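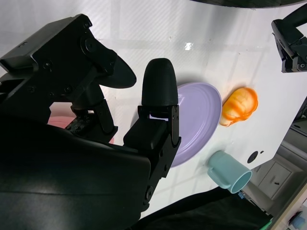

Enero, once y media de la noche

Me han nombrado. Desde las cinco de la tarde soy coordinadora del grupo de propiedad industrial del despacho, cargo que hasta diciembre ocupaba Waraporn Ratanaporn y que ella dejó para irse a Hjaltested con un sueldo que nadie ha querido confirmarme. Me lo comunicaron en el pasillo, entre la fotocopiadora y el baño, y me dieron la mano dos veces.

El aumento es simbólico. El despacho, en cambio, es de verdad: tiene ventana, un radiador que silba y un armario con 146 carpetas que Waraporn juraba tener ordenadas. Lo están, según un criterio que se ha llevado consigo. Hemari aparece en la H, en la M de marcas y en una caja aparte que dice «preguntar». ¿A quién?

Me pidieron una biografía para la web, en tercera persona y de cuarenta palabras como mucho. Escribí tres versiones. En la primera parecía muerta. En la segunda «lideraba» cosas. La tercera decía que estudié ingeniería antes que derecho, cosa cierta, y que eso me permite «hablar el idioma del inventor», cosa que el inventor de Prirkcombe desmentiría con gusto. Esta mañana me tuvo una hora al teléfono explicándome su válvula y al final le pregunté por dónde entraba el agua. Era de gas.

Mandé la tercera. Comunicación me la devolvió con «apasionada» delante de «abogada». La quité. La han vuelto a poner.

Por lo demás, lo de siempre. El examinador nos objeta la reivindicación 2 por falta de claridad, y lo hace en un párrafo que tuve que leer en voz alta, despacio, con el dedo. Contestaré el mes que viene. El cliente de Curnside quiere patentar también el nombre, el logotipo y, si se puede, la idea en general. Le dije que la idea en general no. Me preguntó si otro despacho se lo haría – le dije que seguramente sí, y que le cobraría aparte.

Llamé a mamá para contarle lo del cargo. Quiso saber si ahora saldría antes. Luego me habló un buen rato de la humedad del techo, que por lo visto también ha ascendido.

Waraporn me escribió a las ocho: «Enhorabuena. La llave del cajón de abajo está pegada debajo de la silla. No abras el cajón». Naturalmente lo abrí. Dentro había 26 sobres de azúcar, una corbata que no era suya y una solicitud de prórroga sin firmar cuyo plazo, gracias a Dios, todavía no ha vencido. La he dejado encima de la mesa para verla en cuanto llegue.

Mañana a las nueve, reunión de coordinadores. He preguntado qué se coordina y me han dicho que traiga café. Tengo que comprar también bolígrafos, pedir la contraseña del calendario común y llamar a Hemari antes de que llamen ellos. Y poner una toalla debajo del radiador.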